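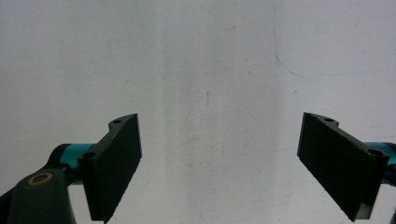 Wim Verbruggen wrote:

> I have read all the messages in this thread and I still don't know what to
> do with my wall. It's the long one in the back bedroom, old plaster, and
> it was painted cream by the people before us and something shiny before
> that. I want it plain white and I want it flat. My brother-in-law says to
> skim the whole thing. The fellow at the paint counter on MacPherson
> says a good thick primer will hide it. My wife says it's a bedroom and
> who is going to look.
>
> I patched the worst spots in November and sanded them, and by daylight
> they looked fine to me. Then I turned on the bedside lamp and there was
> every patch, plain as a map. Is there a way to do this without hiring
> somebody? And does it have to be matte? I was going to use up some
> leftover satin from the hallway.
>
> Wim

Dear Wim, and hello everybody else who is still following the plaster thread,

I'm going to side with your wife first and then give you a long answer anyway, which those of you who have been on this list a while will be expecting.

Please don't use the satin. I know it hurts to buy paint when there is paint in the basement, but satin on old plaster is going to show you every single thing you did in November and a good many things the plasterer did before any of us were born. A flat or matte white is so much kinder. Our wall is white and matte and still slightly uneven, and I've come to like it that way. It goes a bit gray toward one side and lighter in the middle, depending on what the light is up to, and I have sat and looked at it with a cup of coffee more often than a grown person should admit to.

Now, the lamp. Your lamp isn't the enemy, it's the best tool you've got. Light that comes in low along a wall throws a little shadow behind every ridge, and that's why you saw the patches at night and missed them in the daytime. So use it while you work. Take the shade off, set the lamp on the floor close to the wall, turn off everything else in the room and go over the surface with a soft pencil, circling whatever bothers you. Then do your filling and sanding with the lamp still there. I did mine after supper for most of a week and I was a sight, crawling along the baseboard in my bathrobe with a pencil in my teeth.

(A soft pencil, please, and press lightly. Kári Bach wrote in last year about the marker pen he used and how it came up through coat after coat of white. I believe he ended up having to seal it.)

About the skim coat. Your brother-in-law isn't wrong, a full skim will get you the flattest wall. But it's a skill, and the first one most people do is worse than what they covered up. If the plaster is sound – knock on it with your knuckles all over, and listen for places that sound hollow – then I would leave it be and do wide, thin patches instead. Most of us patch too small. You fill the dent, you sand the dent, and you leave a little hill with a valley on each side of it. Carry the filler out much farther than seems reasonable, with a wide knife, and let it go down to nothing at the edges. Two thin passes beat one fat one every time.

I used the Lesto filler, the kind in the tub that you don't have to mix. It's not cheap and it dries a little faster than I'd like when the heat is on, so I only took out what I could use before the kettle boiled. Krishnamoorthy Pinto swears by the powder sort and says it sands harder but shrinks less, and he has done a lot more walls than I have, so perhaps he'll chime in. I found the tub sort forgiving. If I made a mess I could wipe it back with a damp sponge and pretend it hadn't happened.

Then there's your layer of something shiny. That would worry me more than the bumps. Before you put anything else on, wash the wall properly, let it dry, and give the whole thing a light sanding just to take the gloss down. Do try a bit in a corner first. And please, since it's an old house, get the old paint tested for lead before you sand any more of it. I know you've already sanded your patches. Don't do any more until you've heard back, keep the door shut, and wipe the dust up with wet rags and not the broom. I should have put this paragraph at the top, and if I were a tidier writer I'd go back and move it.

The man at the counter and his thick primer: well, it'll fill hairlines. It won't fill a dent or hide a ridge. I used the Trornine primer, one coat over everything and a second over the patches, and I do think the primer is what stopped the patches from drinking up the paint and going dull in blotches. New filler is thirsty and old paint isn't, and if you go straight over both with your white you'll see the difference when the light is low, even if the wall is as flat as a table. Half of what people call bumps on this list is that, in my opinion. I had one spot by the window that I filled three times before I worked out there was nothing the matter with its shape.

For the white itself, I went through 11 little sample pots, which my family has not let me forget. They all looked the same on the cards and every one was different on the wall. There was a pinkish one, and one that went the color of skim milk after four in the afternoon. In the end I took number 802 off the store's own chart, and it was the plainest of the bunch. Don't judge it wet. Paint a good big square on a piece of cardboard, lean it against the wall you mean to paint, and look at it in the morning and again at night by that same bedside lamp. North side and south side of the house will give you different answers, and your cream paint all around it will fool your eye, which is the reason for the cardboard.

Rolling. This is where I'm bossy, so forgive me. Use a medium nap roller and not the very smooth foam kind, at least on old plaster. The slight stipple it leaves breaks up the light and covers a lot of sins. Cut in along one wall's edges and then roll that wall right away while the edges are wet, and don't go and have lunch in between. I went and had lunch in between. There's a stripe down near the closet that I can find with my eyes shut. Load the roller well, work from the top, finish each strip with a light pass all in the same direction, and then leave it alone! Matte paint hates being fussed with once it has started to set, and if you go back over a half-dry place to fix one thin spot you get a shiny smear that only another full coat will take away.

Between coats I gave it overnight. The can said 4 hours and I expect the can was right, but I had the windows shut against the rain, and Waltport in the wet months is not where they test these things.

You asked whether you can do it without hiring somebody. I think so, yes, if the knuckle test goes well and the lead test comes back clean. If you find hollow places bigger than a dinner plate, or anything that moves when you push on it, I'd get someone in for that part and do the painting yourself afterward. Frans Verstraete had a good plasterer out to his stairwell and might pass along the name if you ask him nicely off list. He did say there was a wait.

What I'd really like to tell you, Wim, is to decide early on how flat is flat enough. I started out wanting a wall like a sheet of paper. I sanded and filled and sanded, and there was white dust in the butter dish two rooms away, and one evening I turned the lamp off and the ordinary ceiling light on and there was a perfectly nice wall. I've got the lamp on the other side of the bed now, I'll confess, and that did as much for it as the last two rounds of filler.

A few odds and ends before I let you go. Take the switch plates off, it's two screws and you'll be glad. Keep some of the white in a jam jar with the number written on the lid, for touching up, because flat paint does pick up scuffs and you can't scrub it the way you can scrub satin. A soft damp cloth is all mine gets. And put off hanging pictures for a few weeks if you can stand it. I have put nothing up on mine so far and I'm in no hurry, though I've been given to understand that there's a mirror coming.

On the other matter from last month, the sanding pole is back from Kári and is at my house for whoever is next in line. The deposit is still 15 dollars and you get it back when the pole does. It needs a new pad, so bring your own paper and don't lean on it too hard near the swivel, which is getting loose.

Do write back and tell us how the knuckles went, and what that shiny layer turns out to be. I have a private bet with myself that it's kitchen enamel.

Warmly, and with plaster still under my fingernails,

Þröstur Zoëga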